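Frans Bakker has been leading evening walks through Sernbridge for two summers. He used to drive a delivery van for Willems, a bakery supplier, and his shifts began at 3 in the morning. He says that is how he learned to like the town in the dark.

"You'd finish a drop and there would be the whole street with the lamps on and not a car," he says. "I started parking up and walking a bit before the next one. My boss didn't love it."

The walks start at the Culside bus stop and go down to the river, then back through the old market. Bakker keeps the groups to 10 people. He tried a larger one last July and spent most of it waiting at crossings.

He doesn't talk much along the way. There is a short introduction at the start, a stop at the Darimach mill, and another by the lock, where he tells people about the flood that reached his grandmother's kitchen. The rest of the time, people talk to each other or keep quiet.

"The first year I had notes for everything," he says. "Dates, builders, who owned what. I could see them getting tired. So I cut it down."
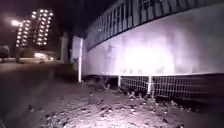 After dark, with the lamps on.
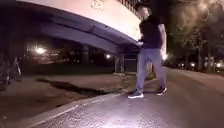 Does a person need to be fit to come along?

"If you can manage two hours on your feet at an easy pace, you'll be fine," Bakker says. "There's one set of steps near the mill, and I can take you around by the road if your knees are bad."

He has firm opinions about street lighting. The newer lamps by the market are too white for his taste, and he has written to the town about them. He would like the old yellow ones back, or at least something dimmer after midnight. He got a polite letter in return.

"They said they'd keep my comments on file," he says. "I've still got the letter. It's on the fridge."

Most of his walkers live in town. One couple had been at the same address for years and had never gone down to the lock. They now go on Sundays without him, which he says is fine.

The next walk is on 2 July 2026 and leaves at 10 in the evening. Bring a light jacket, as it gets cool by the water.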